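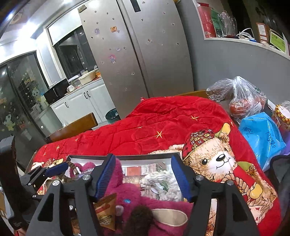

By Grażyna Ostrowski, Press Office, Gedbridge Wrestling

GEDBRIDGE BOARD RECEIVES REPORT ON KUNDOW CONTRACTS; FOUNDER LEAVES THE POST OF CHAIR

For immediate release

The board of Gedbridge Wrestling, the promoter of live wrestling shows, has received the report of the law firm Nic Aodha on the contracts between the company and the stage hire business Kundow. The report was delivered to the board in March. The board has accepted its findings in full and makes the main parts of it known with this release.

Czesław Kaczorowski, who founded the company and was chair of its board, has resigned from the board with immediate effect. He remains a shareholder. Folasade Edet, until now the senior independent director, becomes chair. Subbarao Salian continues as chief executive.

What was reviewed

Kundow supplies the ring, the lighting towers and the entrance stage for most Gedbridge shows. It has done this work for nearly 18 months. Before that time the company used its own ring and hired lights locally in each town.

Last autumn a member of the finance staff asked why the Kundow contract had been renewed without the usual comparison of prices. The question was passed to the independent directors, and they learned that Mr Kaczorowski held a share in Kundow through a family company. This share had not been written in the register of interests, which every director of Gedbridge is obliged to keep up to date. Mr Kaczorowski had also taken part in the two board meetings where the contract was approved and then renewed.

The independent directors asked Nic Aodha to look into the matter. The firm had never worked for Gedbridge before. It was given access to all invoices, board papers and company email for the period, and it spoke with present and former staff. In total 273 invoices were examined.

What was found

The report says that the interest of Mr Kaczorowski in Kundow should have been declared and was not. It says that he should have left the room when the contract was discussed. It describes these as serious failures of duty by a person who knew the rules well, having signed them himself.

The report did not find that Gedbridge paid for equipment it did not receive. Every invoice could be matched with a show that took place. It did find that the prices for lighting towers were higher than those offered by other suppliers at the same time, and that nobody in the company had authority to challenge them once the chair had given his approval.

The report makes no criticism of the people employed by Kundow, who put up the stage and take it down again, very often through the night. The board wishes to say clearly that it shares this view.

Mr Kaczorowski has told the board that he regarded his share in Kundow as a small family matter and did not think of it when the contract came to the table. The report does not accept this explanation. It notes that he received two payments from the family company in the same period. He has agreed to pay back the difference between the Kundow prices for lighting towers and the average of the other offers. The sum is being calculated by Biltell, the accountants of the company, and it will be given in the annual accounts.

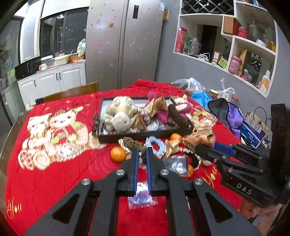 Soft toys and other items on the table.

Statement from the chair

Folasade Edet said: "I have been a director of this company for long enough to know how much Czesław has given to it. He drove the van, he sold the tickets, and in the early years he also wrestled when somebody was injured. All of this is true and I do not wish to take it from him. But a company which sells shares to the public has to follow the same rules for everybody, and the chair is the first person who must follow them.

"I would like to thank the colleague who asked the question. It was asked politely, in writing, and to the right person. I have told this colleague that the board is grateful and that the name will stay private for as long as the colleague wants.

"There will be shareholders who feel that the board should have noticed earlier. I feel it too. We saw the name of Kundow on our papers many times and we did not ask who owned it."

Statement from the chief executive

Subbarao Salian said: "The staff have worked under a lot of pressure this winter. They had to find old papers, answer the questions of the lawyers, and at the same evening open the doors for a show. I am proud that no show was cancelled. Our audience comes for the wrestling and for a good evening with the family, and this they will continue to have."

Mr Salian was interviewed for the report. It finds that he did not know of the share held by Mr Kaczorowski. It says also that he signed the renewal too quickly, and that he should have insisted on a comparison of prices. Mr Salian accepts this. He has offered to give up his bonus for the year, and the board has agreed.

What will change

The contract with Kundow ends at the close of the spring tour. A new tender for rings, lighting and staging will be opened before the summer. Kundow may take part in it on the same terms as any other company, on condition that its full ownership is shown.

From now on every supplier of Gedbridge must state in writing who owns it. The finance department will check this against the register of interests before a first payment is made and again at each renewal. No director, the chair included, may approve a contract alone.

The independent directors will have their own line to the accountants. Until now all letters from Biltell came first to the office of the chair and were passed on from there. The report found one letter, with a question about staging costs, that was passed on only after the accounts had been signed.

Staff who wish to raise a concern can do it by telephone or by post with Nic Aodha, who will keep this service open for the company. Wrestlers and referees, most of whom are self-employed, can use it as well. This last point was requested by the wrestlers themselves.

Tiago Antunes, who speaks for the wrestlers in talks with the company, said: "We were informed before the newspapers, and I appreciate it. The boys and girls in the dressing room asked me mostly two things, if the tour goes on and if the ring will be the same ring. The answer to both is yes until the summer. After that we would like to try the new ring before it is bought. A ring with a hard floor is a bad ring, whatever the price."

Mr Salian has confirmed that wrestlers will be invited to test the rings offered in the tender.

Shareholders

Gedbridge has 1,647 registered shareholders, many of them supporters who bought a few shares when these were first offered at the shows. Each of them will receive a letter with a summary of the report. A longer version can be read at the registered office during working hours, and a copy will be sent by post on request. Some names of staff have been removed from it.

The appointment of Ms Edet as chair will be put to a vote at the annual meeting. Mr Kaczorowski has informed the board that he will not vote his shares on this point. The place which he leaves free on the board will be filled later, and the board intends to look for a person with experience in live events who has no earlier business with the company.

The board does not expect that the costs of the review will change the plans for the year. They will be shown as a separate line in the accounts.

The spring tour continues as printed. Tickets already bought remain valid, and doors open at 6.30 pm at all venues unless the ticket says otherwise.

Notes for editors

Gedbridge Wrestling organises live wrestling for families in theatres, sports halls and leisure centres. It also runs a training school for new wrestlers and referees.

Nic Aodha acted for the independent directors in this matter. Its fee did not depend on the findings.

Mr Kaczorowski will not give interviews at this time. Ms Edet and Mr Salian are available to speak by telephone in the afternoons. Requests should be sent to Grażyna Ostrowski at the press office, with the name of the publication and the deadline.

Ends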